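The wrapper problem

In Stidenbridge, a household sorts its small trash on a tablecloth before it goes anywhere near a bin

Most of what a family throws away in a day is small. Snack wrappers, the sleeve off a package, a tissue, the bag that something else came in. It collects on counters and in coat pockets, and by evening there is a handful of it in every room.

Līga Kairys got tired of finding it. She has run a home organizing business called Grestetti out of her house in Stidenbridge for six years, and her advice to clients is simple: bring all the small stuff to one spot, put a cloth under it, and deal with it once a day.

"People walk to the trash can 12 times with one wrapper each," she says. "Or they don't walk at all."

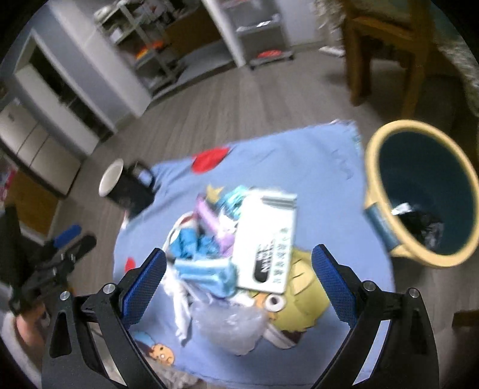 Photo courtesy of Grestetti

The cloth matters more than the spot. Kairys has used an old sheet, a beach towel and a child's printed cloth with cartoon faces on it. Crumbs stay on the fabric, and when the pile is gone the whole thing gets shaken out over the back step. She likes a wastebasket with a liner close by, near enough to reach without getting up.

Before anything is thrown out, she goes through the pile for things that don't belong. A roll of tape goes back in its drawer. A mug goes to the kitchen. Printed cards and sleeves are set aside until someone has read them, a rule she made after tossing the warranty for a space heater last November.

Soft plastic is the slow part. Shiny wrappers and clear bags take up far more room than they should, and they spring open again when you let go. Kairys presses them flat and pushes them into the biggest bag in the pile. Her sister, who lives in Ellon, folds each one into a strip and ties it. Kairys tried that for a week and gave up.

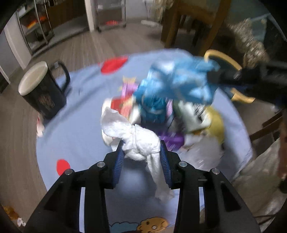 Tissues go last, on top, so they don't end up stuck to anything worth keeping. Cloth is different. If a piece of fabric can be washed, it goes in the laundry, and if it's worn out she cuts it up for rags.

A full session takes her around 6 minutes. She does it at 8 p.m., after the dishes, and anyone in the house who is free is expected to help.

Not every client sticks with it. One couple on Siliņa Street went back to a trash can in each room, and Kairys says that works fine as long as somebody empties them – in her experience, it's usually the bathroom one that gets forgotten.

Grestetti's next open evening is in the spring. Bring your own cloth.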